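Give Us Back the Drinking Fountain

I moved to Casport in 2019, and one of the first things I learned here was that a person must pay to drink. I don't mean wine or coffee. I mean water, the ordinary kind, when you are walking in the city in August and your mouth is dry. In the town where I grew up, Urunero, there was a fountain in each square and one more beside the bus station. They were ugly and they dripped. We put our mouths almost on the metal, which our mothers told us not to do, and then we went on playing.

Casport is a much richer town than Urunero. It has a new library, a promenade with good benches, and a tram to Clallero every 14 minutes. According to the map on the city's website, it also has six public fountains. I went to look for them during my free mornings this summer. Two were working. One had become a flower pot. At the others I found a pipe with a cap on it, or only a square of newer concrete.

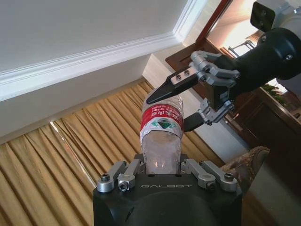
When I speak of this to my neighbors, they answer me in a friendly way that everybody carries a bottle now. It is true, many do. But the person who carries a bottle from home has planned the day, and she also needs a place to fill it again when it is finished. The one who did not plan goes to the kiosk. The kiosk by the tram stop sells a half liter for a price that I would pay in Urunero for a sandwich. I don't blame the kiosk owner, he pays his rent like all of us. I blame a city that left him as the only answer.

I am told that fountains are expensive. I wanted to be fair, so I read the town budget, slowly and with a dictionary for the legal words. Last year Casport paid for 193 new parking signs. I am sure that some of them were needed. I could not find any line for fountains, not even for repairing the ones that are on the map. So when people say "there is no money," I think they want to say that it did not enter anyone's mind.

Then there is the question of health. Some people remember the pandemic and don't want to touch what a stranger has touched. I understand this fear, and I had it also. But there are fountains with a foot pedal, and there are taps that point down, made for filling a bottle, where no mouth can come near. The village of Ngui, where my sister-in-law lives, has perhaps 100 houses, and it put one of these taps on the wall of the post office. It is a simple thing with a small drain under it. Delivery drivers stop there. Children wash their knees there after they fall. Old men who came only for their mail stay and talk, and in the hot months somebody usually leaves a bowl on the ground for the dogs.

I think of those old men often. A fountain gives you a reason to stop for one minute without buying anything, and there are not many such places left in Casport. On the promenade the good benches are in front of the cafes, and if you sit there long enough a waiter comes to ask what you would like. He is polite, but you feel that you should get up. 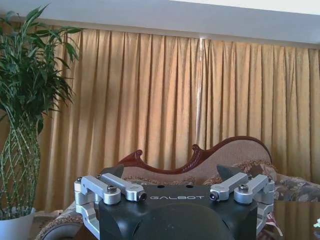
A Galbot machine with metal linkages on both sides.

My request to the city is a small one. Open the pipes that are already there and take the flowers out of the one that is now a pot. Put a tap at the tram stop, where people wait in the sun at three in the afternoon, and another one near the playground. After that, correct the map, so that a visitor who is thirsty does not walk ten minutes to look at a square of concrete.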